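Grelton College Library Opens Hartley Manuscripts to Readers

The Grelton College Library has finished cataloging the Hartley papers, a group of 4,000 leaves of manuscript fiction, verse, and household accounts written in New England between the 1830s and the 1870s. The finding aid is now public, and page scans of the first two series can be read without a login. The third series, correspondence, will be added in December.

The papers take their name from the family that kept them. Most of the literary material is in a single hand, attributed in the finding aid to Lavinia Hartley, who published short tales in regional weeklies under at least three pen names. Her printed work has been known to specialists for some time, but it was cited from newspaper clippings, many with missing columns. The manuscripts supply full texts for 14 of the tales and drafts for a novel that was never printed.

Cataloging was led by Bushra Khokhar, the library's curator of manuscripts. Leaves were described at the item level where they carried a title, date, or signature, and at the folder level where they did not. Paper stock was recorded by embossed stamp and sheet size. Khokhar's team used the stamps to date undated drafts, and each date assigned in this way is given in square brackets with a confidence grade from A to C.

"The grades are there to be argued with," Khokhar said. "A grade C date means we have one stamp and a guess about how long a ream lasted in that house."

The order of the novel drafts is the part of the finding aid most likely to be disputed. The surviving chapters exist in two states. The earlier is written on folded letter sheets, numbered by the author in the top corner. The later is on blue ruled paper, unnumbered, with many passages pinned over older text. Where a pinned slip covers writing, both layers have been scanned, and the slip is given its own shelf mark with a lowercase letter. Pins were removed and replaced with folded paper guards. The pin holes are recorded, as they sometimes show that a slip had been moved from one leaf to another.

An earlier handlist, typed when the papers came to the college, treated the blue sheets as a separate work. The new finding aid rejects this. Arsalan Sial, who teaches American literature at Grelton and advised on the arrangement, compared character names, place names, and the sequence of scenes across both states. He found that the later draft drops a shipwreck and a disputed will, and moves the main action from the coast to a mill town. The heroine's name changes twice. The change can be followed in the ink, with the old name struck through in the first four chapters and the new one written directly after that.

Sial has also argued, in a note attached to the series, that the revision should affect how Hartley is placed among the writers of her period. The letter-sheet draft is close to the domestic fiction sold in large numbers during the 1850s. The blue draft has longer scenes of paid work, with wages and hours stated, and much less commentary from the narrator. He is careful to limit the claim. Only 70 leaves of the later state survive, and the final chapters are missing from both.

Transcriptions were prepared in Dotwood, a line-by-line editor that links each line of text to its position on the scan. Deletions, insertions, and changes of hand are encoded. Spelling has not been regularized. Line breaks are kept in verse and in the pinned passages, and ignored in other prose. A reading text with light punctuation can be switched on from the same page, but the library asks that scholars cite the diplomatic transcription.

Two hands other than Hartley's have been separated. One belongs to a sister, who made fair copies of the poems and sometimes corrected the meter. The other is unidentified and appears only in the margins of the blue draft, in pencil. It marks passages for cutting and queries three dates. The pencil notes have been transcribed but not attributed. An older label on the folder, which called them "editor's marks," has been kept in the record as a historical note.

The verse is arranged by first line. Of the poems in the sister's copybook, most have a matching draft elsewhere in the papers, and variants are listed below each text. Hymns copied from printed sources have been moved to an appendix after several were found to have been mistaken for original work in the handlist. 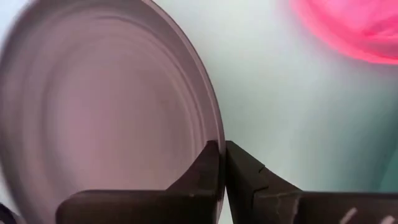
By Areeba Awan
Books and Archives
4/8/18

Funding for the scanning came from the college and from Plusa, the publisher of a planned print edition of the tales. The edition will be edited by Stanisława Pawlak and will run to one volume, with textual notes at the back. Pawlak said she would use the manuscript as copy-text for tales that survive complete and the newspaper printing for the rest. Where an editor at a weekly shortened an ending, both endings will be given. The first printing is set at 700 copies.

The unfinished novel is not part of that volume. Pawlak said the two drafts could not be merged without inventing a text that Hartley never wrote, and that a parallel edition would be better handled online. Kamran Rizvi, the library's systems editor, is testing a two-column display that aligns the drafts by scene. It currently covers the opening two chapters.

Rights in the manuscripts have lapsed. Scans may be downloaded and reproduced without a fee, provided the shelf mark is given. The transcriptions are released under the same terms, and encoded files can be requested from the library by the folder or as a full set.

The originals are again available in the reading room by appointment, except for the pinned leaves, which are issued only when the scan is not enough to answer the question. Requests should cite the new shelf marks. A table matching old handlist numbers to new ones is attached to the finding aid as an appendix, and corrections to it may be sent to the manuscripts desk.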